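Teaching a Two-Arm Workstation to Sort Small Parts by Remote Demonstration
Final Project Report, Robotics Practicum
Student: Emiliano Henríquez
Supervisor: Tibor Lengyel
Grondthorpe Institute, Department of Applied Automation

1. Purpose

The purpose of this project was to determine whether a person with no background in programming could teach a pair of robot arms a simple sorting task by guiding them remotely. The task selected was the transfer of small cylindrical batteries from a pile on a tabletop into trays. It was chosen for its difficulty at small scale: the parts roll, they lie across one another, and they leave little room for the fingers of a gripper to close.

The work continues an earlier practicum project, Skeradlow, in which one arm was taught to stack blocks. That project left open the question of how operators would divide labor between two arms.

2. Method of Demonstration

The operator moves a pair of hand-held leader arms, and the arms at the table follow. Joint positions and gripper openings are recorded together with the camera views for the whole of each demonstration. A demonstration begins with both grippers clear of the pile and ends when the operator releases the final part and returns the arms to a resting pose.

Two methods were compared during the first month. In the first, the operator stood beside the table and pushed the arms through the motion by hand. In the second, the operator used the leader arms. Hand guiding was easier to learn, but the operator's own arms often blocked the camera views -- a serious fault in recordings meant for training. The remote method was adopted for all later sessions.

3. Data Collected

A total of 807 demonstrations were recorded between the start of the term and the end of July. After review, 736 were accepted. Those removed had dropped frames, a part lost off the table, or a long pause in which the operator was deciding what to do next. Of the accepted set, 700 were used for training and the remainder were held back for checking.

Operators received a one-page instruction sheet. It asked them to take parts from the outside of the pile first, to approach each part from above, and to avoid moving both grippers over the same tray. The third instruction was added after two minor collisions in the opening week.

4. Workstation

Both arms are mounted on rails along the sides of the table, so that each can reach the center and the far end. The lamp stays at the far edge between the trays. Its position was marked early in the project, after a change in shadows made one group of recordings hard to compare with the rest.
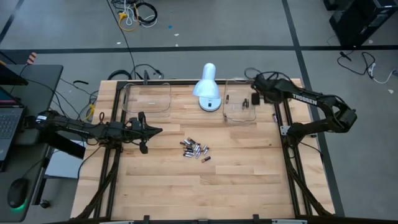 Figure 1. Sorting workstation with both arms over the table, the battery pile at center and a clear tray on each side of the lamp.

5. Observations

Operators improved quickly in the first hour and slowly after that. Most favored one arm and used the other only when a part lay out of easy reach. The trained model copied this habit, and it also copied a small wrist turn that one operator made before every grasp. Mr. Lengyel noted that such habits should be discussed with operators before recording starts.

Parts lying parallel and touching remained the hardest case. The model often closed on two at once and then released both -- a behavior seen in almost 200 of the demonstrations themselves.

6. Further Work

It is recommended that the next group record shorter demonstrations of the touching case alone, and that operators be asked to alternate arms. The Nowicki Laboratory has agreed to keep the table in its present layout through the fall term.

Related reports
Skeradlow: Block Stacking with One Guided Arm
Prudus: A Low-Cost Leader Arm for Classroom Use
Operator Fatigue in Long Remote Sessions
Camera Placement for Tabletop Tasks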